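Bollus Opens Orders for Replaceable Grip Pads, Keeps the Claims Short

PLORKCOMBE, October — Bollus today opened orders for the Dravska pad kit, a set of replacement rubber pads for two-finger hand-held grippers. The company makes no promise that the kit will improve anyone's data, speed up anyone's project or pay for itself by spring. It is a box of pads. They go on the fingers, they wear, and they come off again.

That may sound like an odd way to announce a product. Bollus has read plenty of gripper announcements in which soft parts are described as "long-life" or "maintenance-free," and has yet to see a definition of either term in the small print. Pads take the abuse in this kind of tool. They get pressed against hard rims and dragged over edges, and sooner or later a corner lifts. Any supplier that says otherwise should be asked how long its test ran and what was being picked up.

The kit contains 18 pads, a cleaning cloth, a scraper for old adhesive and a printed fitting sheet. Pads come in two thicknesses. The thinner one follows a curved edge more closely and, in our own bench work, gave out sooner. The thicker one held on longer but was clumsier on small parts. We could not find a thickness that did both jobs well, so we are selling two and leaving the choice to the buyer.

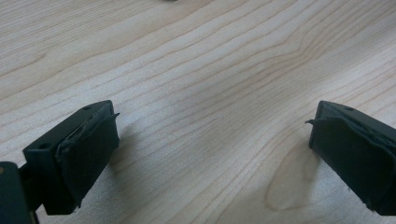
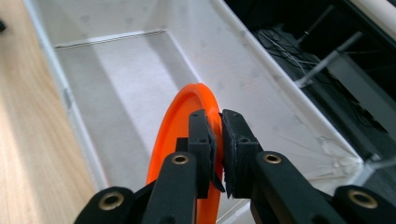 Hand-held gripper with worn pads, open over a wood tabletop (first photo) and closed on an orange plastic disc (second photo).

Bollus tested the pads at its Plorkcombe workshop over 17 working days, with three people sharing the tool. That is a small trial and should be read as one. The objects were household plastics, mostly light, and the room was dry. We did not test with oil, with food, outdoors, or with anything heavy enough to hurt if it fell. Customers who need those conditions should run their own trial before ordering in quantity. We would sooner lose a sale than take back a carton of pads that were never meant for a fish counter.

Some points that buyers have already asked about:

Fit. The pads are cut for the Dravska finger and for the older MacAulay finger. Other fingers may work with trimming. We do not guarantee it, and a trimmed edge frays faster than a molded one.

Changing a pad. Our staff took some three minutes per finger once they had the knack, and a good deal longer the first time. Most of that is scraping. The adhesive has to come off completely or the new pad will sit crooked.

When to change. A lifted corner is a nuisance and can often wait. A tear that reaches the contact area should not wait, especially if the tool is being used to record how a person picks things up. A pad that folds under load changes the grip, and the recording will show a grip that a fresh pad would not repeat. How much that matters to a trained robot is an open question — we have heard confident answers in both directions and seen little evidence behind either one.

Sensors. There are none. Several competing pads now include pressure sensing, and some of those are probably good. We have not been able to show that sensing helps a user who is replacing torn rubber every few weeks.

Bollus also offers a refill service, under which a new kit ships when the customer asks for it. There is no automatic renewal. An earlier version of the plan shipped on a fixed schedule, and too many customers ended up with drawers full of pads they had not needed. That plan has been dropped.

The Dravska pad kit is available now through Bollus and its regular dealers. Unopened kits can be returned. Opened kits can be returned if the pads do not fit a listed finger. Single loose pads will be sent on request to labs and reviewers who want to try one before believing any of the above.

Press contact: Bollus Press Desk, Plorkcombe | © Bollus. All rights reserved. | Back to top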